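### 4.2 Division of work at the sorting cells

The returns hall at Ikuvville handles small computer accessories sent back by retail customers. Before the change, each sorting bench was staffed by one person who opened the parcel, identified the item, placed it in a bin by product type, and entered a condition code. The cells installed by Bekeck under the Plutelia program took over the third of these tasks and left the other three with the operator. The trial covered 41 operators on two shifts.

In the current layout, the operator opens the parcel, removes packing material, and sets the item down within reach of the arm. The arm picks the item and places it in the bin assigned to its type. The operator then reads the proposed condition code on a side screen and either accepts or changes it. A cell can be paused by the operator at any time without a supervisor's approval. This rule was requested by the day shift during the first round of interviews and was adopted without changes.

Placement errors were defined as items in the wrong bin, items resting on a bin rim, and items dropped outside a bin. The orientation of an item inside its bin was not scored. Computer mice were chosen as the main test item for the comparison in Section 5. They are light, have few flat faces, and arrive in large numbers. Figure 3 gives the wrist camera view with two mice of the same brand in a yellow bin and the gripper fingers open over the work surface. 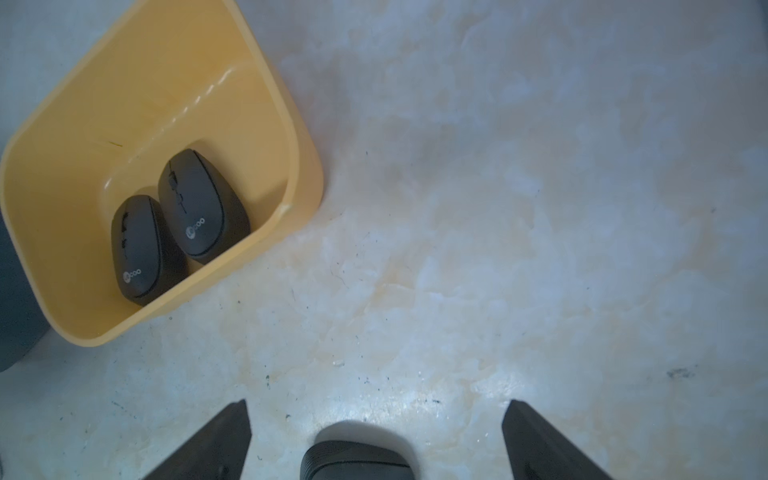

*Proc. Maldonado Workshop on Automation and Work, vol. 2, p. 175*

**Figure 3.** Wrist camera view at a sorting cell. Two black mice marked "Lecoo" lie side by side in the yellow bin, upper left. The gripper is at the bottom.

Wrist camera views were also made available to operators on the side screen. This was not part of the original design. Durán and Yáñez had planned to show only the item name and the proposed code, on the assumption that a live view would draw attention away from parcel opening. In the second round of interviews, operators said that they checked the bins by standing up and leaning over the bench, and that they did so more often late in the shift. With the live view enabled, leaning became less frequent in the observation notes taken by Palma. We have no measure of its effect on attention to the parcels.

A second change concerned cleaning. Under manual sorting, wiping down the bench was done by whoever had time at the end of a shift. Dust, hair, and fibers from packing material build up on the work surface and can affect item detection, especially where a glossy surface also reflects the overhead lights. Cleaning was therefore added to the operator's task list as a scheduled item. Several operators objected that the added work was not reflected in the job description, which still listed sorting as the main duty. The job description was revised in April, and cleaning time is now logged separately from sorting time.

The third change was in pace. Manual operators set their own order of work and often grouped similar items before sorting them. The cell accepts one item at a time, so grouping has no benefit and most operators stopped doing it. Darwish reports that experienced staff found this harder to accept than new staff did. In their interviews, they described grouping as the part of the job that required judgment. Condition coding still requires judgment, but it is done on a screen and in shorter steps. Two of the operators asked to return to manual benches and were reassigned.

Output targets were held at the manual level for the full trial. Quezada, who was responsible for the shift plan, set this condition so that interview responses would not be mixed with reactions to a higher target. It also limits what can be said about throughput. The comparison in Section 5 uses a fixed set of 2,000 items and reports placement errors and operator interventions only. Interventions are divided into pauses, manual picks, and code corrections, and each is reported by shift.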